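Moving the backup job off the old server

July 2020 | Posted by Jawad Tanoli
Print this page | E-mail this page

I finally moved the nightly backup off the old Corville box. It had been running the same shell script since January, and the script had started to fail on long file names. The new setup uses Kakakhel, a small sync tool that Zeeshan Usmani suggested to me. 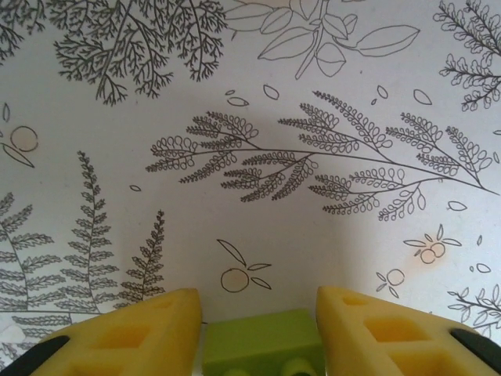 The first run took most of an evening. After that it only copies what changed, so a normal night is done in 6 minutes. I keep 60 days of history and let the tool prune the rest.

I had one problem with permissions. The backup user could read the project folders but not the mail spool, and the log reported this as a timeout. Adding the user to the mail group fixed it. 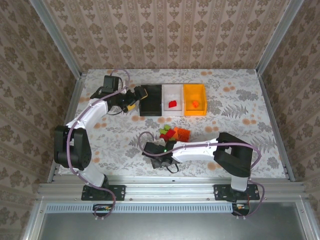 Can the old archives still be restored?

They can, with plain tar. I left them where they were and made the directory read-only.

The config file is short. I set two retries and a log limit of 2000 lines. Guseo, the web front end, is optional and I have not installed it. 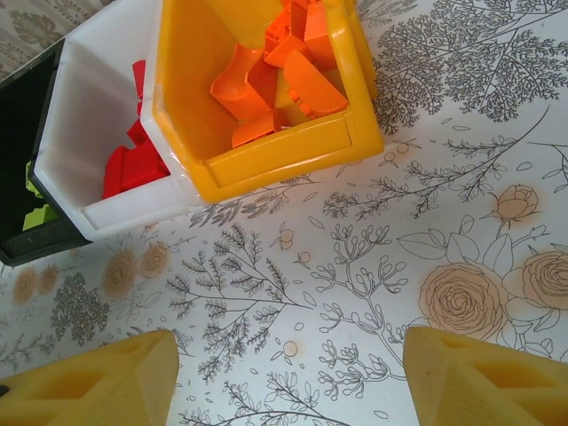
Still to do

Test a full restore on a blank disk. Move the cron entry to a timer. Write down the passphrase procedure and give Zeeshan a copy.

Contact | Copyright Jawad Tanoli | Back to top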